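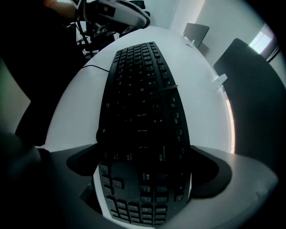

Ausgabe 84

Ergonomische Tastatur: meine ersten Monate mit einer gebogenen Form

Zuletzt aktualisiert: 2018-11-09

2 Kommentare

In der letzten Ausgabe habe ich versprochen, dass ich über meine Tastatur schreibe. Mehrere Leserinnen und Leser haben danach gefragt, und ich möchte die Fragen gerne zusammen beantworten. Ich entschuldige mich schon jetzt, wenn ein Ausdruck nicht ganz deutsch klingt. Ich schreibe diesen Rundbrief seit langer Zeit auf Deutsch, aber meine Muttersprache ist es nicht.

Im Mai habe ich meine alte, gerade Tastatur weggelegt. Sie war nicht kaputt. Mir taten nur am Abend die Handgelenke weh, vor allem das rechte, und ich wollte etwas anderes probieren, bevor ich zum Arzt gehe. Jetzt schreibe ich auf einer schwarzen ergonomischen Tastatur, die stark gebogen ist. Das Gehäuse hat am Ende einen weißen Rand, die Tasten sind schwarz, die Schrift darauf ist weiß und ziemlich klein. Bei den Funktionstasten, zum Beispiel bei F9, F10 und F11, steht unter der Bezeichnung noch ein kleines blaues Symbol.

Die Beschriftung ist der erste Punkt, den ich kritisch sehe. Bei gutem Licht habe ich kein Problem damit. Wenn es dunkel wird, und im November wird es früh dunkel, kann ich viele Zeichen nur noch schwach erkennen. Wer blind schreibt, den stört das wenig. Ich schreibe leider nur halb blind, und für die Klammern und das Pluszeichen muss ich immer noch hinschauen. Ich habe deshalb eine Lampe von Lavier gekauft, die von links auf den Tisch leuchtet. Sie hat einen schweren Fuß und braucht wenig Platz. Seitdem geht es besser.

Der zweite Punkt ist die Belegung. Auf meinen Tasten steht »Backspace« und »Enter« auf Englisch. In den ersten Wochen habe ich Umlaute vergessen oder falsch gesetzt, weil ich in den Einstellungen zwischen zwei Belegungen gewechselt habe und nicht immer wusste, welche gerade aktiv ist. Mein Rat: Entscheiden Sie sich am ersten Tag für eine Belegung und bleiben Sie dabei. Wenn Sie viel auf Deutsch schreiben und auf die Tasten schauen müssen, achten Sie beim Kauf auf die Beschriftung. Im Laden denkt man nicht daran.

Über die Umgewöhnung wurde ich am meisten gefragt. Ich habe mir jeden Morgen einen Text von 400 Wörtern genommen und ihn abgeschrieben, ohne Eile. Am Anfang war ich sehr langsam und auch ein wenig böse auf mich selbst. Besonders das B hat mir Mühe gemacht, denn ich habe es früher mit der falschen Hand getippt. Auch den Ziffernblock habe ich oft verfehlt. Ich greife dorthin, ohne zu schauen, und meine Hand hatte noch den alten Abstand gelernt. Im Sommer war das vorbei. Ob meine Handgelenke nur wegen der Tastatur ruhiger geworden sind, kann ich nicht sagen. Ich mache jetzt auch mehr Pausen.

Zum Platz auf dem Tisch: Eine solche Tastatur ist breiter, als man glaubt, und ein runder Tisch macht die Sache nicht einfacher. Eine weiße, abgerundete Platte sieht freundlich aus, aber ein langes Gerät ragt schnell über den Rand hinaus. Messen Sie vorher, und zwar mit der Maus daneben. Die Leserin, die mir wegen ihres kleinen Küchentisches geschrieben hat, sollte vielleicht ein Modell ohne Ziffernblock nehmen. Die Firma Venter hat so etwas im Katalog, die Bestellnummer ist 2816. Ich habe es selbst nicht ausprobiert und kann über die Tasten nichts versprechen.

Noch etwas zur Reinigung, denn auf schwarzen Tasten sieht man jeden Krümel und jeden Fingerabdruck. Ich nehme einmal in der Woche ein weiches, leicht feuchtes Tuch und für die Zwischenräume einen trockenen Pinsel, wie man ihn zum Malen benutzt. Vorher ziehe ich das Kabel aus dem Rechner. Bitte keine Flüssigkeit direkt auf die Tasten sprühen. Der helle Gehäuserand wird mit der Zeit etwas grau, dort hilft ein Tropfen Spülmittel im Tuch. Von dem Reinigungsgel der Marke Porkora, nach dem jemand gefragt hat, bin ich nicht überzeugt. Es hat bei mir kleine Reste zwischen den Tasten gelassen, und ich musste danach länger putzen als sonst.

In der nächsten Ausgabe geht es um Handballenauflagen. Ich habe eine von Lerar bestellt, die zu der gebogenen Form passen soll, und sie ist noch nicht gekommen. Wenn Sie eigene Erfahrungen mit solchen Auflagen haben, auch schlechte, antworten Sie bitte einfach auf diesen Rundbrief.

84 Mal geteilt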